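Bench notebook, security side - 11/28/23
Mail gateway logs, second pass

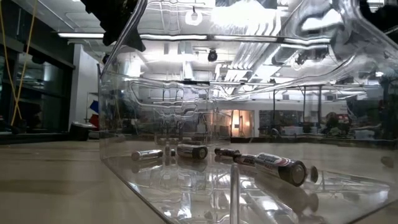
Sheldon Li wrote back overnight that he thinks I am being stubborn, that the odd logins on the Holmgren mail server are a break-in until proven otherwise, and that we should reset everybody now and argue later. He may be right about the resets. I still don't buy the rest.

What we have so far: 16 logins to shared mailboxes, all with valid passwords, all from addresses the gateway had not seen before October. The summary that came with the alert calls this "consistent with a skilled outside group." I have read that phrase in so many vendor reports that it has stopped meaning anything to me. A sales rep on hotel wifi is also consistent with it.

Pulled the raw gateway logs instead of the dashboard export. The dashboard rounds times to the minute and drops the client string, and the client string is the part I care about. Three of the logins carry the string our own Avine backup job uses. Either somebody copied it, or the job was running from somewhere it shouldn't. Teodor Strand set up that job and says it only ever runs from the Barkulska office. I asked to see the config. The config says the same thing, but it was last edited in October and the change note is blank. Want the older version from the file history before I believe either of them.

Clock check. The gateway and the mail server disagree by 3 seconds. Small, but the alert rule pairs events that land close together, so a few of its "matched pairs" could be strangers standing next to each other. Reran the pairing with the offset taken out. Some pairs fell apart, some new ones showed up. Saved both lists in the case folder, don't overwrite the first one please.

Tried Pralach on the same data. It scores every login for risk and gave nearly all of them high marks, including my own from this desk this morning. Not impressed. Teodor says it needs a longer stretch of normal traffic to learn from. Maybe so, but we would be feeding it the same weeks we think are bad and telling it they are normal. Left it running on the side, will not quote its scores to anyone.

What would change my mind: a forwarding rule that no user admits to, or a mailbox read in bulk, or one of these addresses turning up on the file server. Looked for forwarding rules first. Found a handful, all old, all pointing inside the company. Bulk reads I can't judge yet. Item-level logging was off for the shared mailboxes until last week, so for most of the period there is simply no record, and the report's line "no evidence of data theft" should be read with that in mind. Asked Sheldon to get it taken out or reworded. He agreed on that one - first thing we've agreed on all week.

File server logs are still copying over. Slow.

Resets: fine, do them, but export the session tokens first or we lose the only thing that ties the logins together. Sheldon wants to start tonight. I asked for tomorrow noon.

To do
- older version of the Avine job config, with the name of whoever saved it
- ask the Barkulska office what was powered on over the dates in list two
- file server search on all the new addresses
- turn off the rounding in the dashboard export, or at least put a note on it
- Teodor to run the backup job by hand while I watch the gateway

Later: older config arrived. Same source address, different service account. Teodor doesn't remember changing it. Leaving it open.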